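How do you teach a robot?

Robots can't read a recipe, so I show mine what to do! I hold two controls, one for each arm, and when I move, the arms move too – sort of like a puppet show.

Today's job uses a pink plastic cup.
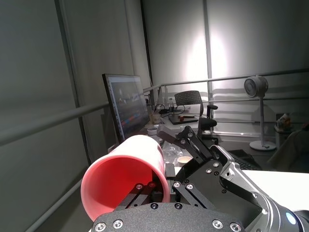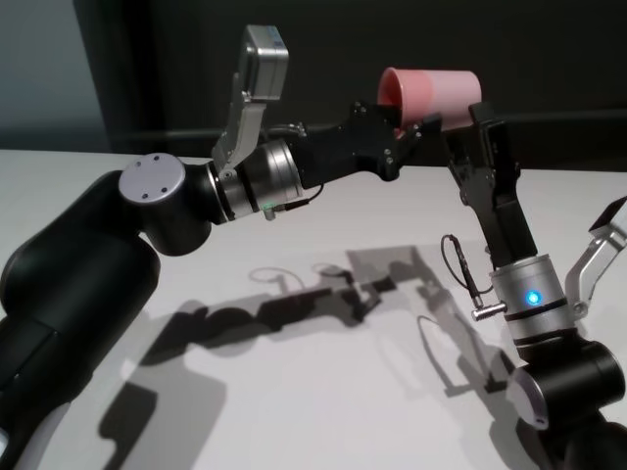
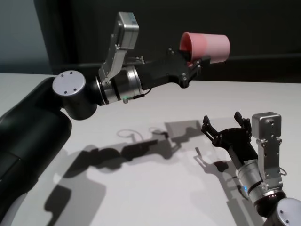

The robot's computer saves every move I make, even the wobbly ones. Then I do it again. And again! My friend Warrick did 238 tries in October and his thumbs got sore. Later the computer studies all those tries and has a go by itself.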